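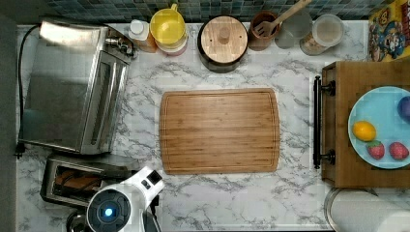
Sylvie Cloutier told us that the first thing the robot took off her was the part of the job her wrists hated most, and she said it before we had even signed the visitors' book. She has no wish to go back to doing it by hand.

We were at the Plurex test kitchen in Brisenmont on June 3, 2025, eight of us from the Tridbridge food trades group, and I have been talking about it ever since. If you missed the trip, try to get on the July one!

Where it works

The first surprise was how homely the practice counter is. I had pictured steel benches and a cage. It has a marble-patterned top, a bamboo cutting board in the middle, a toaster and a toaster oven, and blue mosaic tile along the back. There's a plate with a lemon and strawberries on it, and the robot's white gripper works in among all that. Jocelyn Dufour, our guide, wants it to learn in a kitchen with ordinary clutter (canisters, a cereal box, paper towels), so that people don't have to tidy up for it when it moves next door to the real one.

What it does is fetch, place and put back. Ingredients go to the board, the cook does the cutting and tasting, and the robot returns things to their plate or shelf. It is slower than a person. I thought I'd get bored watching, and then I looked at my watch and 20 minutes had gone.

We asked a lot about dropped items. Jocelyn said soft fruit was a headache all winter and that the grip settings still get changed most weeks. 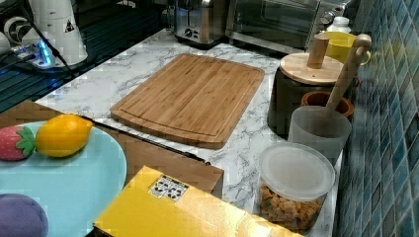 What the staff say

The kitchen sends out nearly 300 sample plates a week, and laying them out used to fill whole mornings. Sylvie now spends that time on recipes, and she has started training the newer cooks on seasoning, something she'd been asking to do for years. Two of the cooks have learned to set up the robot's tasks themselves and get a bit of extra pay for it. I was very glad to hear about the pay, and so was the rest of our group, judging by the noise.

It isn't all smooth. One cook misses the chatting that went on while everybody plated together, and the team has moved its coffee break earlier to make up for some of it. Another told me she still reaches for things the robot is about to bring her, and they both end up waiting.

Getting there

Take the Sutherland exit and park behind the building, as the front spaces are for deliveries. Wear flat shoes. Lunch is included, and the soup was excellent.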